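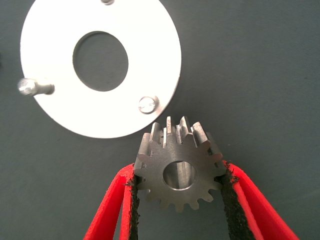 A reader of the last post wrote in to ask why I bother with the gears on a planetary stage when the carrier pins are what wear. Fair question, and the pins do wear. On the Rastwood unit I measured every pin before touching anything else, and the worst was out by less than my micrometer can settle.

The gears still need checking. A steel planet on a steel pin holds a film of grease, and the grease holds whatever fell into it. I clean each gear in solvent, brush the tooth roots, and turn it on a spare pin with no lubricant. If it drags, it goes back in the solvent.

12 shares 3 comments

The Budero manual gives 2,000 hours between services. I work to less than that, as my unit starts and stops all evening. It had 631 hours on it in February and the grease was already gray.
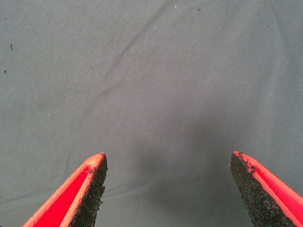
Reassembly is done on cloth, so a dropped gear doesn't pick up a burr. Pins first, then planets, then a thin coat of grease on the teeth only. I turn the carrier by hand for 36 revolutions, wipe off what squeezes out, and turn it again. Any tight spot that comes back at the same place is a tooth and not dirt.

I still have to try the Jodon grease, which is stiffer. The tub is on the shelf, unopened.

Search this blog Search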